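Skiddale benefits enrollment help: where we are
May 6, 2021
From Leire Palacios

Hi all,

I know the last update was a bit thin, so I'm going to try to make up for it with this one! The big news is that the heating assistance sign-ups in Skiddale are finally moving. We've helped 125 households put in an application since the grant started, and 111 of those have a decision letter in hand. The rest are mostly stuck on proof of income (pay stubs, nearly always pay stubs), and I'm calling those families myself. 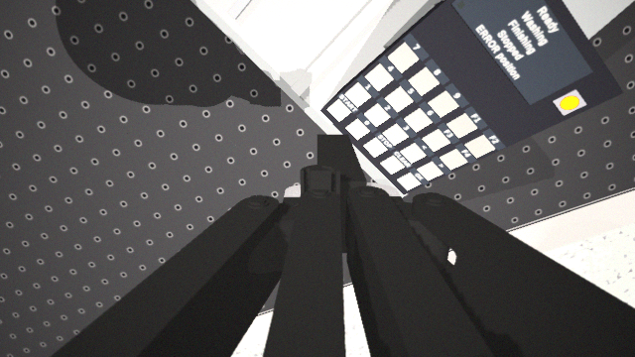 Bollwood has been slower. The county changed the renewal form halfway through our outreach there, so the flyers we'd already handed out listed the wrong documents. I had 80 new ones printed and dropped them at the library and the clinic. That came out of the supplies line, which still has money in it, but I wanted you to hear it from me first.

The translated checklist is done too. It covers who can apply, what to bring, where to mail it and how to check your status by phone. People love the phone part. A lot of them had been riding the bus to the county office just to ask if their name was on the approved list yet, and the automated line will tell you that in a couple of minutes if you have your case number.
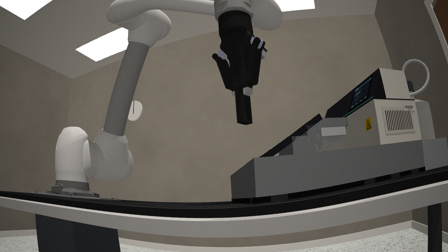
Appeals are the piece I worry about. We have seven open right now, all of them denials over household size, and the Nernier office wants a separate letter for each person living at the address. I think that's too much to ask of somebody with four kids and a grandmother at home, and I've said so in writing. No answer so far.

For the rest of May I'd like to put two more evenings into Bollwood and hold off on starting in Noh until the appeals are settled. If you'd rather we stick to the original schedule, let me know and I'll shuffle things. Receipts are coming in a separate email.

Leire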